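Home Projects Student Reports Kitchen and Home Contact

Setting a Table in a Small Room
A student project report by Dilani Gunawardena
29 August 2025

When Wubit and I chose our topic back in January, we thought table setting would be the easy one. Everybody has done it since they were little! But our question was how to make a small shared room work for meals when it is also used for storage, and that kept us busy a good deal longer than we had planned.

We started with the dishes. We wanted bright plastic ones, because plastic is kind to clumsy people (I am one of them) and the colors make it easy to see what has been put out and what is still missing. Orange and teal were our favorites, and they look so cheerful together. For the table itself we went back and forth between bare wood and a cloth. Wubit likes a cloth, which softens the clatter, and I like being able to wipe up a spill and be done with it.
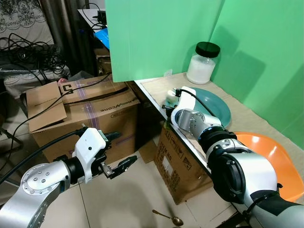 Teal and orange on the cloth, then on bare wood. 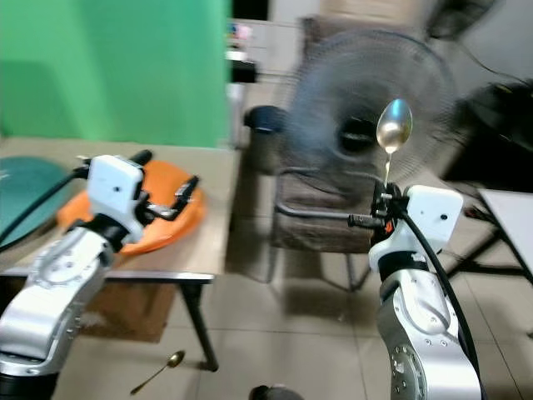
Then there was the matter of boxes. Our rule, after plenty of talk, was that a box may live on the floor near the table as long as you can still pull out a chair and sit down with your knees in a comfortable place. Sugar and salt go in jars with lids, toward the back, and should be labeled, please, as my first cup of tea that week taught me.

Spoons were our weak spot. They are slippery little things and they do end up on the floor, so we now keep spare ones in a mug within reach. If we did the project over, I would start with the spoons and leave the color choices for a rainy afternoon.

Comments (3)

Nazma Majumder: Lovely report, Dilani! I am with Wubit on the cloth.

Siu-ming Chow: Did you try place mats? They might settle the argument.

Dilani Gunawardena: We didn't, but I'd like to! Thank you both for reading.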